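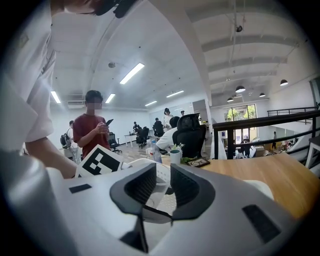 Cecilia reckons the pendant lamps should have been the first thing to go, before the chairs, before the plants, before anybody even said the word "refresh." She told me so at the coffee machine this morning and then again by email, in case I'd missed it. I don't agree! I like them. They're black and plain and they hang down from the high side of the room, and when I look up from a spreadsheet they give my eyes somewhere to go. The fluorescents don't do that. The fluorescents just make everyone look like they need a nap.

12 Nov 2021

So, first full week in the new office done, and I'm writing this on the couch with my shoes off and a bowl of cereal for dinner. I wanted to get it down while I still notice things, because by February I'll walk in there and see nothing at all.

It's BIG. I keep saying that to people and they nod, but I mean it, I spent years in that little place over the pharmacy where you had to stand up to let someone get to the printer. Now there's all this ceiling with the beams and the ducts out in the open (Oskari calls it "unfinished," I call it nice) and you can hear a person laugh clear across the room. That part I'm less sure about. Sharon was on a call with the Birka people and I swear I could repeat the whole thing back, down to the 459 dollars they still owe us for shipping.

The chair situation is better than I expected. The mesh ones with the tall headrest are lovely, and I didn't think I was a headrest person. I leaned back after lunch and lost a good few minutes. Fidelina ordered them from Shemweta and was so nervous about it she made each of us sit in one and report back, like a mattress store. Mine squeaks a little when I turn left. I'm keeping it anyway, I've already got the height right and I'm not starting over.

The air conditioning is going to be a fight, I can feel it coming. The unit is way up high on the wall and the remote lives in whoever's drawer had it last. Consolacion had her coat on by ten. Oskari was in short sleeves asking if anyone else was warm. I brought in my gray cardigan and I'm leaving it there.

Other stuff from today, so I don't forget:

- Paid my 50 for the coffee fund. Sharon is holding the envelope.
- The box marked "cables, misc" is still not unpacked and I'm not going to be the one who does it.
- Need to ask Fidelina whether we get hooks for bags. Mine's been on the floor all week and I keep kicking it.
- Two spoons in the kitchen. Two!

What I miss, weirdly, is the radiator in the old place. It clanked all winter and I complained about it all winter, and this afternoon it got quiet and I caught myself waiting for it.

Cecilia sent one more email just before I left, a link to some paper lampshades, 200 for the set, with no message, only the link. I wrote back "no" and a heart. Cereal's gone soggy. Bed soon, and I have to find my other glove before tomorrow.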